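Unit 4 handout – Buying a service robot: reading the offer

Course pack, September. Bring this to the lab, we mark it up together.

Case: Flandia, two-arm service robot with five-finger hands, leased through Trenbridge. Compare with the Driston gripper kit from last unit (two jaws, cheap, dull, easy to fix). Same buyer in both cases – Lakatos, small guest house chain, wants tidying and bathroom resets.

What the brochure gives you: payload, reach, battery. What it leaves out: how long a hand lasts, who swaps the finger pads, how many tries per task. Ask for all three in writting.
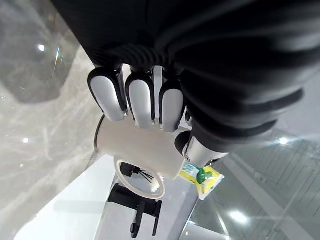

Grip type first. Brochure says "adaptive grasp", which could mean anything. Look for opposition – fingers on one side, thumb on the other, like on the white mug, held by the body with the handle left free. Fine for an empty mug. Full one is a different test, ask for it. Also note the little yellow packet hanging at the rim, right under the thumb. Small loose stuff like that is where vision systems get confused, so put it in your test list.

Cost notes:
Lease 400 a month, hands included for the first 1000 hours. After that hands are billed apart – read the clause twice.
Setup visit 60 per hour, travel extra.
Battery swap under 15 minutes, vendor's number. Not checked.

Then soft goods. Towels, cloths, bath mats. Much harder than rigid objects, no fixed shape, and they snag.

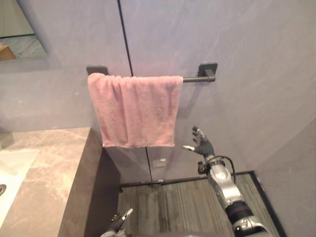

Ask for a run with the cloth folded and another with it bunched up. Same cloth, same spot, no operator help. Write down every retry, vendors tend to quote only the good ones. If teleop was used at any point it goes in the report, seperate line.

For next time: one page, lease or kit for Lakatos? Give a cost for year one and year two, and name one task you would drop from the contract.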